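Thursday, April 27, 2023

Notebook, obituary archive cleanup

Picked up where I left off with the Lesteck batch. These are the death notices from the old county weekly, scanned at the library and run through text recognition. 2,095 notices in the batch after I took out the ones that were only church announcements or cards of thanks.

Main job today was ages. The stated age and the one worked out from the birth and death dates should agree, and in 93 notices they don't. Went through the first part of that list by hand. Most are off by one year, which usually means the family gave the age the person would have turned that year. I'm leaving the printed age alone and putting the calculated one in its own column. A few are plain scanning errors, a 3 read as an 8 mostly. Those I corrected against the page and initialed in the log.

Survivor lists are slower going. The parser splits on commas, so "a daughter, Mrs. Carl of Mostis" style entries come out as two people. Changed it to hold a relation word and whatever follows until the next semicolon or the next relation word. Better on the long notices, worse on the short ones where the paper left out the semicolons altogether. Reran the test set twice and kept the second version. "Preceded in death by" now goes to a separate field, which it should have from the start - we had people's late parents listed as survivors. 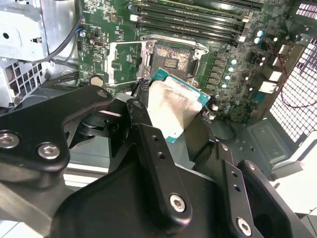
Processor and open socket, in the case.

Place names next. Mostis shows up in three spellings and one of them may be a different place, a rail stop that had its own post office. Not merging them until I can look at the county map. Burial places are in better shape. Fung Funeral Home used the same closing wording for years, so anything they handled parses clean: service, hour, chapel, cemetery, visitation. The other homes changed their wording every time somebody new wrote the notices.

Found 6 people with two notices each, a short one the week of the death and a long one the week after. In 2 of those the middle initial differs. Same spouse and same cemetery, so I've linked them as one person and kept both texts. Do not delete the short ones. They sometimes have the hour of the service and the long ones don't.

Maiden names: still no rule I like. "Nee" is easy. "Daughter of the late" gives the father's surname, but stepfathers get written up the same way in this paper. Flagging these as probable for now.

Brorneo export ran at the end of the day. It dropped the accents again and cut off notes over a certain length. Checked the settings, they look right, so it must be on the import side. Kept a plain text copy in the shared folder in case somebody needs the full notes before it's fixed.

To do
Rest of the age list
Map check on Mostis
Ask the library for the missing June pages, the scans skip a week
Write down the rule for linked notices so we all do it the same way
Short notices without semicolons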